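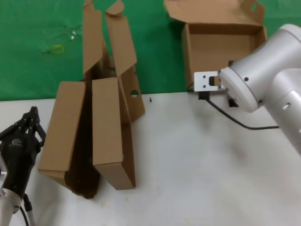

The white table, with the green behind it.

The Last-Minute Party
by Gráinne Ó Flaithearta

Jelle Van der Linden remembered his daughter's birthday party at ten to nine the night before it, while flossing.

He had offered to do it. That was the worst part. In January he had stood in the kitchen and said, in front of a witness, "Leave this one to me," and his wife had written it on the calendar with his name underlined.

"How's the party coming along?" she called from the landing.

"Very well," said Jelle, and went downstairs to see what they had.

They had 203 paper napkins left over from a christening, a bag of balloons and most of a swiss roll. The theme, according to the invitations, was Under the Sea. He rang his brother in Tenalcombe.

"Blue jelly," said his brother.

"It won't set in time."

"Then it's the sea, isn't it? Pour it in a bowl."

By midnight he had cut out a shoal of napkin fish. They looked like napkins. He drew eyes on them and they looked like napkins that had seen something. At two in the morning he gave the swiss roll tentacles made of liquorice and went to bed feeling he had been underestimated all his life.

The children arrived at three the next afternoon, all at once, like weather. A boy called Fuchs (it was his surname, but he answered to nothing else) studied the cake for some time.

"Is it a spider?"

"It's an octopus."

"It's only got seven legs."

"It was in a fight," said Jelle.

Word of the fight went round the room. Who had it fought? A shark, said Jelle, who had not slept. Where was the shark? They turned over the sofa cushions looking for it. They went through the coats. Pass the parcel was abandoned in its wrappings and for an hour and a half eleven children hunted a shark through a semi-detached house, armed with balloons, and found it at last in the airing cupboard, where it was a grey bath towel and put up very little resistance.

His wife came home to find the sea on the carpet.

"They all want to know who's doing next year's," she said.

Jelle, face down on the sofa with a napkin fish stuck to his elbow, pretended to be asleep, and then was.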